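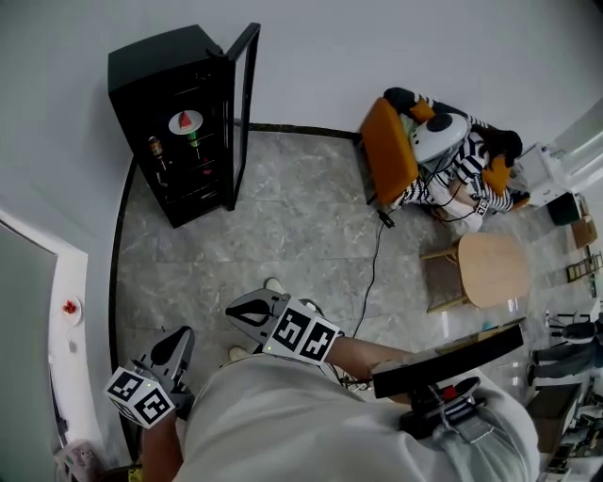 Do people in Clalham know what day their recycling gets picked up?

Mostly they think they do, and a fair few of them are wrong.

That was my whole project, more or less. I picked it after my own street put the yellow bins out a week early, every single house, because one neighbour did it first and the rest of us followed like sheep (me included). I wanted to find out if it was just us or if the whole town was at it.

Clalham has 3,136 households on the kerbside list. I obviously wasn't going to knock on all of them, so I dropped a one-page survey in letterboxes and left a pile at the Kitville library as well, which is where a lot of Clalham people go on the bus. I got 1,077 back. My teacher had told me to expect hardly any, so I was pretty chuffed!

The survey had 15 questions and that was too many. People got bored near the end and started leaving blanks, or drawing on it. If I did it again I'd cut it right down and put the bin colour question first, as it's the one everybody had an opinion about.

What I found out: people who'd lived in the same house for ages were the most confident, but they weren't any better at picking the right week. The calendar on the fridge was the most popular way of remembering. Next came looking out the window to see what the neighbours had done — so my street isn't special. Hardly anyone used the council app, and several people wrote in the margin that they didn't know there was one.

I also asked what goes in the yellow bin. Pizza boxes caused the most arguments, followed by soft plastics. The Ukura Road end of town did a bit better on this part, maybe because the school there ran a waste week last August, but I can't prove that from my numbers.

One problem with my results is that people who bother to fill in a survey about bins probably care about bins. The real picture could be worse. I also forgot to ask renters and owners to tick separate boxes, and I kicked myself for that later when I was doing the graphs.

I handed in the first draft on June 2, 2022 and fixed the graphs after that. The blank survey is at the back if anyone wants to use it in their own town.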